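# Printed workshop manuals: questions and answers

Last updated 30 July 2024

We sell reprinted and second-hand workshop manuals for motorcycles and mopeds, mostly older ones. The questions below are the ones that come up most by email.

## Ordering

**How do I know which manual fits my bike?**

Go by the frame number, not by the year on the registration document. Bikes often sat in a showroom for a year or more before they were first registered, and the wiring changed between versions. On the Edon 500 the frame number is stamped on the right side of the headstock. Clean the paint off gently with a rag and a little white spirit. Send us the full number, including any letters at the front, and we will tell you which edition you need.

**My bike is a Skustus. The manual you list says Vogler on the cover. Is it the right one?**

Yes. Vogler built the engines and wrote the engine section, and the same book was sold under both names. The chassis pages are at the back. The only model with its own book is the three-speed moped, which we list separately.

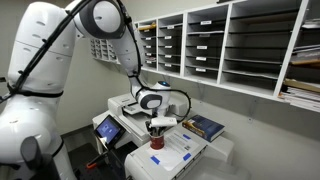
If your Skustus has had an engine swap, order by engine number and tell us the frame number as well. Some owners end up needing both books, and we take the postage off the second one if they go in the same parcel.

**Do you sell downloads?**

No. We have permission to print most of these manuals on paper only. A few of the parts lists are out in PDF form on owners' club sites, and we are happy for you to use those.

**What is the difference between a workshop manual and an owner's handbook?**

The handbook came with the bike and covers oil, tyres, bulbs and running in. The workshop manual was written for dealers. It assumes you have the special tools and know how to use a torque wrench. If you only want to change the oil and set the chain, the handbook will do and costs a good deal less.

## Reprints and originals

**How are the reprints made?**

We start from the cleanest original we can find and print in black on white paper, at the same page size. Fold-out wiring diagrams are printed as separate sheets and tucked in at the back. Colour diagrams stay in colour.

**Are there pages missing?**

Where we know of a gap, it is stated in the listing. The early Edon 500 book lacks page 51 in every copy we have seen, and the contents list skips it too, so we think it was a numbering mistake at the factory.

**Which binding should I choose?**

- Comb binding lies flat on the bench and is easy to add pages to.
- Glued binding looks neater on a shelf but the spine cracks if you press it open.
- Loose sheets, punched for a ring binder, are the cheapest. You supply the binder.

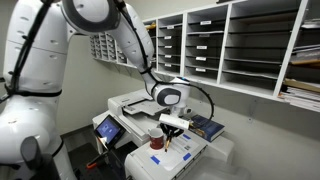
## Using the manual

**The torque figures look too high. Are they right?**

Check the units first. The older Vogler books give kilogram-centimetres, and people read them as something else. There is a conversion table inside the back cover of our reprints. If a figure still looks wrong, look at the correction sheet for your edition. Known misprints are listed there by page.

**What are the special tool numbers?**

Factory part numbers for pullers, holding bars and so on. Most have not been made for years. Tool 1165, the clutch holder, comes up more than any other.

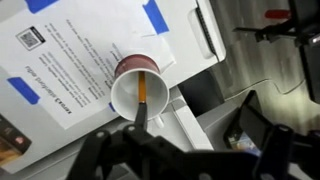

A home-made version works perfectly well: two old plain plates bolted to a length of flat bar. The flywheel puller is another matter. Buy a proper one in the right thread, as a general two-leg puller can bend the flywheel.

**Can you give advice on a repair?**

Only on finding the right page. For engine questions, try the Rarkthorpe owners' group, which meets monthly and has a good letters page.

## Delivery and returns

**How long does it take?**

Books in stock go out within 3 working days. Reprints made to order take longer, and we email you when yours is sent. We are closed for the last week of July and orders wait until we are back.

**Can I return a manual?**

Yes, if it is clean and unmarked. Comb-bound copies must have all their pages. We refund the price of the book, but you pay the return postage unless the mistake was ours.
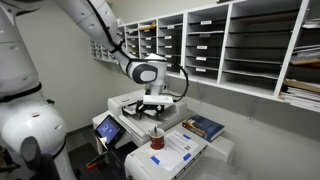

Győző Bodnár writes that the Edon 500 reprint gives the valve clearances for a cold engine without saying so, and that he set his twice before he found the note in the handbook. He is right, and the correction sheet now includes it. Anyone who bought the earlier printing can have the new sheet free by sending us a stamped envelope.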